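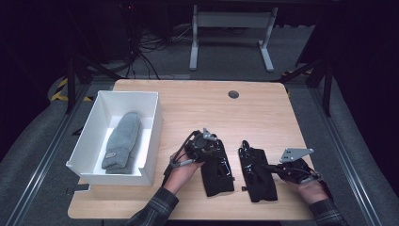
Notice Clauses in Short Commercial Leases: Project Report

Submitted by Linnea Lundgren and Eskil Hovland
Supervisor: Sigrun Lindholm
2026-03-22

1. Purpose

The project looked at how notice clauses in small commercial leases deal with delivery, and whether a tenant reading the clause could tell when a notice takes effect. Leases longer than five years were left out.

2. Material

The set consists of 20 leases supplied by the Rumgate legal clinic with party names removed. The oldest is a 1958 form that was still being renewed by short addendum. We read each notice clause together with the definitions section and any addenda. Bendik Lundgren read the same leases separately, and differences in coding were settled in a meeting in December.

3. Coding

Each clause was coded for permitted method (hand, mail, courier, email), the address to be used, and the moment of effect. A clause was coded "open" if it named a method but gave no moment of effect. Where an addendum changed the address but left the method alone, the original method was kept.

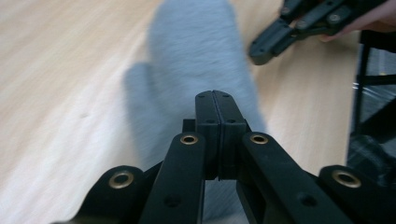
Clauses that allowed email needed a separate code, as several of them required a mailed copy without saying which of the two counted. We coded these as "double" and did not try to resolve them.

4. Results

Of the clauses read, 11 were open. Most of the open clauses came from forms that had been shortened at some point – the sentence on deemed receipt was missing while the cross-reference to it remained. The 1958 form states that mailed notice takes effect on posting. Its later addenda add email but do not say when an emailed notice takes effect.

Business days were defined in only four leases. In two of those the definition was never used.

5. Limits

The leases come from one clinic and one town, and the clinic sees leases that are already in dispute. We did not check how the clauses were applied by any court. The "double" code was added late, so the first six leases were read again by Torunn Hedlund.

6. Further work

The coding sheet and the reading notes are held by the clinic. A second set, from the Skamthorpe office, has been requested but not yet received.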